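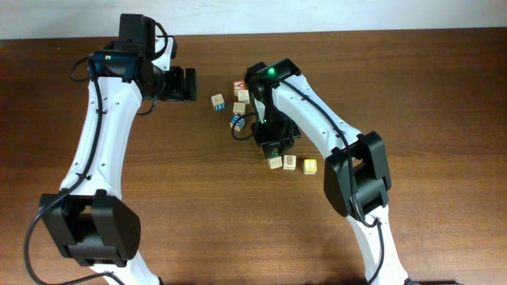 Dandutley Baseball Club
Progress report to the Prultenance Fund, 22 Feb 2021
Winter hitting program, second report

The fund asked whether the indoor hitting program is making our players better. My short answer is that I can't tell yet, and I would be wary of anyone at the club who says he can.

What we can report is use. The two cages at the Groltport hall opened in January, and by the end of that month we had logged 131 sessions against a target of 100. That looks good on paper. A fair share of those sessions were the same small group of hitters coming back three or four times a week, and most of them would have found somewhere to swing anyway. The younger age groups, the reason we applied in the first place, are still thin. Under-14 turnout was poor all month.

Exit speed readings are up for most of the regulars. I would not lean on this. The first set was taken on opening night, with cold hands and a borrowed radar gun, and the second on our own gun off a tee. A gain measured that way may be no gain at all. We will test again in the same cage with the same gun before the season opens, and those are the figures I'd ask you to judge us on.

Spending: the new netting came in at $824, which is $300 over the budget line. The supplier blames freight. We moved the difference out of the baseballs line, so the pitching machine is running on older balls, and the hitters have noticed – dead seams, odd movement, a few arguments.

The throwing plan sold to us by Kong has been dropped. It called for more throws per week than our coaches were comfortable with in winter, and the company's answers to our questions were vague. We have asked for a refund of the unused part and have heard nothing.

Still open: a second evening slot for the under-14s, which the hall has promised twice and not put in writing.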